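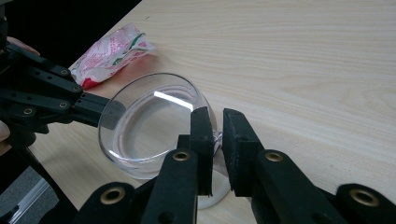

Nuka: unas pinzas de mano para enseñar a los robots

Inicio Ciencia Máquinas Animales Experimentos Buscar

Octubre - Redacción de Andby

Coger un vaso parece fácil. Lo haces sin pensar, mientras hablas o miras por la ventana. Para un robot es bastante más complicado. Tiene que saber dónde está el vaso, por qué lado acercarse, cuánto abrir la pinza y cuánto apretar. Si aprieta poco, el vaso resbala. Si aprieta mucho, lo puede romper.

Una manera de enseñarle es mostrarle cómo lo hace una persona, muchas veces. Para eso existe Nuka, un kit de pinzas de mano que vende la empresa Vondano. Lo hemos probado durante unos días y en esta página te contamos cómo es.

¿Qué es una pinza de mano?

Es una herramienta que se parece al final del brazo de un robot, pero la sujeta una persona. Los robots de muchas fábricas no tienen cinco dedos como tú. Tienen dos dedos planos que se juntan y se separan, y con ellos hacen todo su trabajo.

Si una persona cogiera el vaso con su propia mano, usaría el pulgar, la palma y varios dedos a la vez. Un robot con dos dedos no puede copiar eso. En cambio, si la persona trabaja con una pinza de dos dedos, el movimiento ya se parece al que tendrá que hacer la máquina.

¿De qué está hecha?

Las pinzas son negras, de plástico mate. Están formadas por varias piezas planas, puestas unas sobre otras y unidas de modo que pueden girar. En las uniones hay unos aros pequeños de color latón. Esos puntos de giro se llaman articulaciones, igual que tus codos y tus rodillas.

Cada dedo acaba en una punta cuadrada. Las puntas son la parte que toca las cosas, y con ellas se puede sujetar un objeto por los lados.

El kit viene desmontado. Trae 196 piezas, contando los tornillos, y cada pinza ya montada pesa 457 gramos. Eso es casi lo mismo que medio litro de agua. Al principio no se nota, pero después de un buen rato el brazo se cansa.

¿Por qué hay dos?

Porque muchas tareas de casa necesitan dos manos. Piensa en abrir un bote, doblar una camiseta o ponerle la tapa a una caja. Con un vaso pasa algo parecido: una pinza puede apoyarse en un lado mientras la otra se acerca por delante. Así el vaso queda entre las dos y es más difícil que se escape.

Trabajar con las dos a la vez cuesta. Los dedos de una pinza chocan con los de la otra y hay que ir despacio. Nosotros tiramos varias cosas el primer lunes - por suerte eran de plástico.

Lo difícil del cristal

El vaso transparente es uno de los objetos más pesados de enseñar, y no por lo que pesa. Un robot mira con cámaras, y a través de un vaso vacío se ve lo que hay detrás. Si está sobre una mesa de madera, se ven las vetas de la madera a través del cristal. Además, la luz de una lámpara puede dejar en él una raya blanca muy brillante. El robot podría confundir esa raya con un borde.

Un envoltorio de plástico arrugado da otros problemas. Tiene colores y dibujos, así que se ve bien, pero cada vez que lo tocas cambia de forma. También brilla en los pliegues. Por eso conviene practicar con objetos distintos y dejar a veces más de uno sobre la mesa. En una casa de verdad las mesas casi nunca están despejadas.

¿Cómo aprende el robot?

La persona hace la tarea con las pinzas y el kit lo graba. Cada grabación se llama demostración. Después, un programa de ordenador estudia las demostraciones y busca lo que se repite: por dónde se acerca la pinza, cuándo se cierra, cuándo se para.

Con una sola demostración no basta. En el taller Paredes, donde usan el kit Nuka, han guardado 3.726 demostraciones de objetos de cocina. Cambian el vaso de sitio, mueven la lámpara o ponen algo al lado. De ese modo el programa no aprende de memoria una sola mesa.

Lo que nos ha gustado y lo que no

Las piezas encajan bien y las instrucciones tienen dibujos grandes. Las puntas de los dedos se cambian en un momento. La caja incluye hasta 5 pares de recambio, según la versión que se compre.

Nos ha gustado menos el mango, que resulta largo para manos pequeñas. El polvo se nota mucho en el plástico negro y hay que limpiarlo a menudo. Vondano recomienda montar el kit con una persona adulta, y nos parece buena idea: hay tornillos muy pequeños, y entre las piezas que giran te puedes pellizcar.

Para probar en casa

Coge dos cucharas de madera, una en cada mano, e intenta levantar un vaso de plástico vacío usando solo las puntas. Luego prueba con un calcetín. Fíjate en dónde pones las cucharas y en cuánto aprietas en cada caso, y apúntalo en un cuaderno.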